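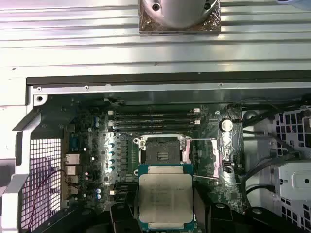 Inicio Crónicas Bases y cuarteles Museos Agenda Contacto

Abril – Redacción Zornness

Llegamos tarde. La salida del kilómetro 296 está mal señalizada y el navegador se empeña en mandarte por Edine pueblo, que tenía mercado y la calle mayor cortada. Así que la izada de bandera en Jillell nos la perdimos entera, la oímos desde el aparcamiento. El aparcamiento, por cierto, un sembrado de barro al otro lado de la carretera. Botas, llevad botas.

Control de entrada: DNI, mochila abierta, arco. Veinte minutos de cola, quizá más. Los que venían en el autobús lanzadera desde la estación de Brito pasaban por otra puerta y casi sin esperar. Apuntado para otro año.

El acuartelamiento cumple 100 años y de ahí que este abril hayan abierto más zonas que de costumbre. Otras veces era el patio de armas, cuatro vehículos en fila y a casa. Esta vez el patio, los talleres, las antiguas cuadras, la sala histórica y un trozo de la pista de conducción. Plano en papel en la entrada, bastante malo – los talleres salen al revés y la mitad de la gente acababa en las cocinas.

Patio de armas. Vehículos sobre ruedas a la izquierda, cadenas a la derecha. Se podía subir a los camiones y a la ambulancia blindada, a los de cadenas no, solo mirar. La ambulancia me gustó mucho: más estrecha de lo que uno se imagina, dos camillas superpuestas y el sanitario trabajando medio agachado. La cabo que la enseñaba contestaba a todo sin prisa, incluso a un niño que quería saber si se podía dormir dentro (se puede, y se duerme fatal). Al lado, un tractor de recuperación con la pluma levantada, que es lo que se ve en todas las fotos que he visto luego por ahí.

Demostración de perros a media mañana. Corta. Mucho público y poco sitio, desde la tercera fila no se veía nada. El perro encontró la bolsa, aplausos. La megafonía se acoplaba todo el rato.

Luego los talleres, que era a lo que yo iba. La unidad es logística, y mantenimiento es casi todo lo que hace, aunque en estos actos se suele esconder detrás de lo que hace ruido. Nave grande, dos fosos, puente grúa. Tenían un motor diésel seccionado sobre un caballete, pintado por colores, admisión azul, escape rojo, y un brigada explicando el recorrido del aceite con un puntero hecho con una antena vieja. Se quedó sin voz a la tercera tanda y le relevó un sargento. Explicaron bien una cosa que yo tenía confusa, los escalones: qué arregla el conductor, qué arregla la compañía, qué sube aquí y qué se manda fuera. Una caja de cambios sube aquí. Una barcaza no, claro. Los plazos no los quisieron decir y tampoco insistí.

El almacén de repuestos solo se veía desde la puerta. Estanterías hasta el techo, pasillos numerados, una carretilla aparcada. Pregunté por las piezas de los camiones más antiguos, los que todo el mundo da por retirados y siguen rodando. Respuesta: se canibaliza, se repara lo reparable y cuando no hay más remedio se fabrica. No dieron más detalle. Había un cajón con juntas cortadas a mano que daba bastante idea.

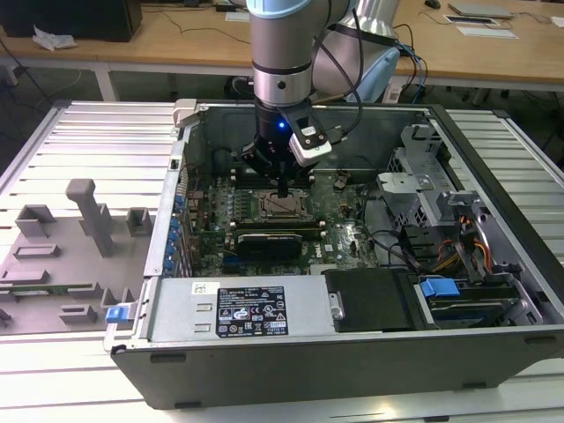 Brazo robótico sobre la placa base de un ordenador de sobremesa abierto.

Antiguas cuadras. Lo mejor de la visita y casi vacías. Aquí hubo ganado de carga hasta bastante tarde y han dejado los pesebres, las argollas, los nombres de algunos mulos pintados encima. La cubierta está rehecha pero el suelo es el de siempre, adoquín pequeño con su canal en medio, resbala. Paneles con fotos de la construcción del cuartel y de la riada que se llevó la tapia norte. Un panel entero dedicado a la herrería, con las herraduras ordenadas por talla. Le sobra texto y le falta luz. Salimos con frío.

Sala histórica: una sola habitación. Uniformes en maniquíes demasiado modernos, una cocina de campaña preciosa, radios, un teléfono de campaña que los críos hacían sonar sin parar de una punta a otra de la sala. El libro de órdenes más antiguo está abierto por una página sobre el reparto del pan. Me habría quedado leyendo pero empujaban por detrás. No dejan fotografiar las banderas. Los carteles tienen alguna errata gorda (un "regimeinto" en letras de a palmo), no seré yo quien tire la primera piedra.

Rancho. Repartían 250 raciones de lentejas con tique, gratis, y los tiques se daban en la entrada. A nosotros no nos lo dijeron, o no lo oímos. Cuando llegamos a la carpa ya no había. Bocadillo de lomo en la cantina, correcto, cola larga también, pagar en efectivo. Unos señores de Brito que compartían mesa con nosotros nos dieron a probar las suyas y bien, algo saladas. Antiguos soldados de reemplazo los dos, hicieron la mili aquí y andaban buscando su dormitorio, que ahora son oficinas.

Pista de conducción a primera hora de la tarde. Vadeo, rampa, tronco. Subían a público por sorteo y no nos tocó. El camión pesado bajó la rampa dos veces, la segunda con la caja cargada, y ahí sí que se calló todo el mundo. Empezó a chispear y suspendieron el final, el paso del puente. Lástima, el puente estaba montado desde por la mañana y era una de las pocas cosas que no había visto nunca de cerca. Nos dejaron andar por encima, eso sí.

Mesa de información sobre ingreso en tropa a la salida, con bastante movimiento. Folletos, bolígrafos, una prueba de flexiones con cronómetro. Las chicas del instituto de Edine ganaron a todo el que se puso delante.

Cosas prácticas, rápido:
– Ir pronto y en el autobús de Brito. El coche no compensa.
– Pedir el tique del rancho nada más pasar el control.
– Carritos de bebé, mal en las cuadras y peor en la pista.
– Aseos solo junto a la cantina y detras del gimnasio.
– Los talleres mejor antes de comer, por la tarde cierran un foso.
– Fotos permitidas salvo en el control, las banderas y el almacén.

Perros no, los nuestros digo. Una pareja se tuvo que volver al coche por eso, venía en la web pero muy abajo.

Me faltó la torre de transmisiones, cerrada por obras, y el archivo, que según el plano se visitaba y según el soldado de la puerta no. He escrito para preguntar por el archivo, hay allí planos del cuartel original que quiero comparar con los que ya colgamos en la sección de bases. Si contestan lo pongo aquí mismo. El resto de fotos, cuando las ordene, igual la semana que viene.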